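Stidstead Household Water Testing — Interim Report
Reporting period ending Aug 11, 2025

Well sampling in Clalley is complete. Kits went to 42 households; nitrate results are entered and checked.

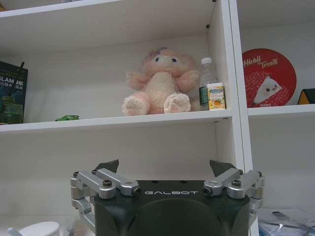

Which wells remain to be sampled?
Those on the Irkel side — access letters went out last week.

Lab costs are within the 800 budgeted for this quarter, with 300 unspent.

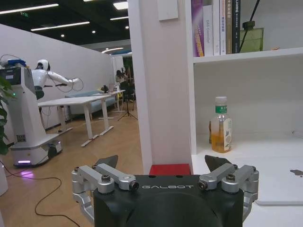
When will the second round start?
In September, once the Were lab confirms its intake schedule.

Four samples exceeded the holding time and will be redrawn.

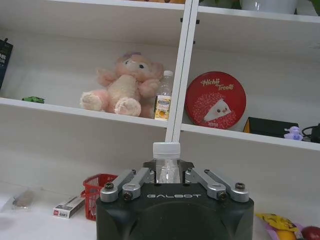 Stidstead Project Office
Redraws use the original kit numbers with suffix B. No change to scope is requested.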